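Home | Notebook | Materials | Bookings | Contact

Binstead room, gray background, September, page 2

Started 8:40. Idea is still one plain gray to put behind things, so small dark parts stop getting lost against the pegboard. White was too bright last time and the cream roll from Hirklow went yellow under the tube lights. Gray it is.

Mix: Onanero matt base, toned down with black a capful at a time. Batch no. 1376 on the lid, writing it here as the label is already coming off. First try far too dark, like wet slate. Thinned with base until Marilou said stop. Then she said go a bit more. Stopped at 65 ml black in the whole tub, do NOT go over that if remixing.

Test patches on offcuts:
- card: dries blotchy, drinks the first coat, edges curl
- hardboard, smooth side: good. Roller stipple shows if you look along it
- old cotton sheet: nice color, creases are hopeless, needs ironing and then ironing again
- lining paper: bubbled. Binned

Foam roller beats the short nap one. Brush only in the corners and feather it out quick. Sanded the hardboard piece between coats with 2000 grit becuase that was what was in the drawer. Too fine, mostly just polishes it. Get something coarser before the next board.

Color shifts a lot between wet and dry so don't judge it wet (I did, twice). Comes up paler. Swatch taped inside cupboard door with the mix written on the back, leave it there please.

Lights: tube over the bench off, window blind half down. With the tube on there's a hot patch in the middle and everything else goes muddy. Marilou Layug wants the blind all the way down and a lamp on each side, haven't tried it, only have one lamp that stays where you put it. Palaniappan catalog has clamp ones, price to check.

Lunch. Hands gray.

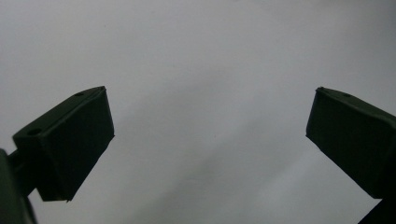 Evenness is the thing left to sort. Color I'm happy with, pale enough and no pink or blue that I can see. No pattern or texture showing behind the dark green either, and even a green that's nearly black keeps a clean straight edge against it. Shading still a bit uneven though, soft, no hard lines. Can't tell if that's the surface or the light. Check by moving the lamp before anyone reaches for the roller agian.

To do
- lid on tub properly, tape it
- wash roller, it's in the sink tray
- coarser paper
- ask Marilou where the second lamp went
- try a mid gray for pale parts, this one won't do for them. Separate tub!
- dust. Matt shows every fingerprint, keep a soft dry cloth by it and don't use the bench rag

Stopping 3:15. More when the lamp turns up.

Recent entries
Pegboard hooks, what fits what
Hirklow paper roll, yellowing
Drying rack, second shelf sagging
Cleaning foam rollers without ruining them
Binstead room blind cord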